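What Is Inside a Cushion?

Sit down hard on a bare metal chair and you will feel it right away. The metal pushes back on a few small parts of your body, mostly the two bones at the bottom of your hips. Put a cushion on the same chair and the push is spread over a bigger area. Your weight has not changed, but no single spot has to carry so much of it. This is the main job of a cushion.

The cover

The outside of a cushion is called the cover. It can be cotton, wool, leather, velvet or many other things. Velvet feels soft because it is covered in tiny threads that stand up, like very short grass. These threads are called the pile.

Run your finger across velvet one way and the pile lies down. Run it the other way and the pile stands up again. Light bounces off the threads differently each time, so you can draw a line on a velvet cushion with one finger and then rub it out with your palm.

The edges

Many cushions have a thin cord of fabric sewn into the seams. This is called piping. It helps the cushion keep its shape, and it makes the edge stronger, where a lot of rubbing happens. If you pinch the edge of a cushion and feel something like a piece of string, you have found the piping.

The filling

Inside the cover is the filling. There are 4 common kinds:

Foam. This is full of tiny bubbles of air. When you sit, the air is squeezed out. When you get up, the air goes back in and the foam rises.

Polyester fiber. This is fluffy and light, a bit like cotton candy. It can form lumps after a while.

Feathers. These are very soft, but they do not spring back well without help.

Wool. This is curly and springy, and people have stuffed cushions with it for a very long time.

Some cushions use two fillings together, with foam in the middle and fiber wrapped around it.

Pressing and plumping

Pressing a cushion with flat hands tells you a lot about it. A firm one hardly sinks. A soft one sinks and wrinkles. On a chair made of metal bars, like the gold one in the photo, the cushions are the only soft part, so they matter more than they do on a big padded sofa. 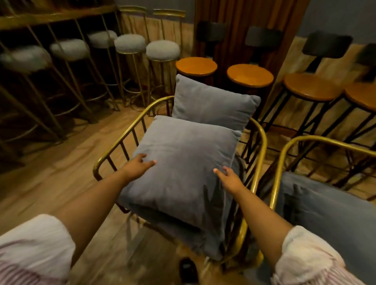 How to plump a cushion

1. Take the cushion off the chair.

2. Hold it by two sides and push your hands together, then pull them apart. Do this 10 times.

3. Turn it and do the same with the other two sides.

4. Pat both faces flat – gently, so the filling stays even.

5. Put it back with the other side facing out.

Turning the cushion over means both sides get used the same amount. If you always sit on one side, that side goes flat first.

Words to know

Pile: the tiny threads that stand up on velvet.
Piping: a cord of fabric sewn along a seam.
Upholstery: the padding and fabric on furniture.

Page last updated 26 May 2023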